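Buying a Dish-Handling Arm: Questions From Kitchen Managers

Most of these came up after the spring budget meeting at Skallside. Answers are by Jolán Kovács, purchasing, with corrections from Ivars Vasiliauskas in the dish room.

Should we put an arm in next year's budget?

Put in a line for a trial. I would not put in a line for a purchase yet. The sales deck from Granumen talks about payback as if every kitchen washed the same plates in the same order all day. Ours doesn't, and I doubt yours does.

What does the quote leave out?

Plenty. Ours had the arm, the gripper and the controller. It did not have the stand, the guarding, spare finger pads, or the electrician. Training was listed as "included" and meant one afternoon. Ask for a second quote with every item needed to run a full shift, and get the service rate in writing. If the rep says service is hardly ever needed, ask why they sell a service plan.

The demo looked great. Isn't that enough?

No. A demo is a short list of dishes somebody picked. Send your own, including the ugly ones. Bowls are a good test. They come in several sizes, they're shiny, they nest when you don't want them to, and they have to go in the rack upside down or they hold water. Ask to see one turned over and racked, then ask to see the next 20 without anyone touching the controls.
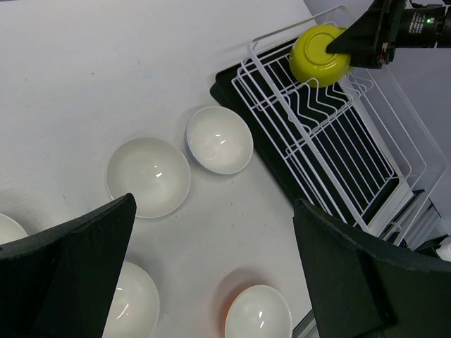

Keep your own tally while you watch. Write down each drop, each stop, and each time a person steps in to help. Vendors tend to count a helped pick as a good pick. Ivars doesn't, and neither should you.

How fast does it have to be?

Fast enough for your worst hour. We handle 654 pieces over a lunch service, and the average rate across a whole day tells you nothing about that. Give the vendor your peak figure and ask them to commit to it in the contract. One of the firms we spoke to went quiet at this point, which saved us some time.

Can we keep our current racks?

Maybe. Bring one to the trial. "Works with most racks" is a sentence I have stopped reading. If you have to replace racks, that cost belongs in the robot budget, whatever the vendor calls it.

Will it replace a person?

Don't write that into your case. Barnabás Farkas tried it at the Iltetti site and had to take it back out. Somebody still scrapes, sorts and clears jams.

Lease or buy?

Lease, if you must do either. Read the exit clause first. The one we were offered had a 22-month minimum and a return fee on page 2 of the appendix.

Who signs off on a trial?

Kálmán Vörös, for anything with a power cord and a contract. Send him the peak-hour count and both quotes together. He will send it back if either is missing.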